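Week 6 handout -- Cell rules, simulated and real
J. Estrella, automation lab. Bring this to the bench session, I won't reprint it

Same rules in sim as on the floor. People drive like maniacs in sim and then do it on the Kesico arm. So, log it as if it could hurt somebody.

1. Before you move anything
Reset the world. Check the tool file matches the gripper you loaded. Speed cap for teaching is 20 percent, 70 for playback once a run has been signed off. Not before.

2. Approach
Line up on the target first, then close distance. No diagonal swoops. Wrist view is fisheye -- straight edges bow, far things look further than they are. Dont judge clearance from the picture alone, read the pose numbers.

Typical wrist view in the plank world: fingertips apart, plank running out ahead, little orange piece way off on the beige surface, more or less in line with the gap. Looks like a clear shot. Check the plank against the gripper body anyway, the near end goes out of sight behind it.
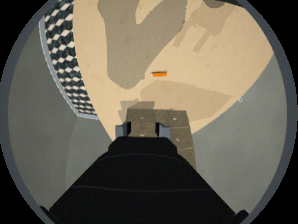
3. Contact
Stop short, write down the pose, then go in slow. Force limit stays on in sim too. If you hit the plank, that's a contact event, write it up even if nothing moved.

4. Logging
One line per attempt, good or bad. Sendix export, not screenshots. The June set had 2,067 attempts and we could use up to 2,000 of them, the rest had no operater initials. Initials!!

5. Stopping
Anyone can call stop. Hands off the controls, say it out loud, then talk.

For next time: read the Voltunow cell sheet, sections on reach and pinch points. Short quiz maybe.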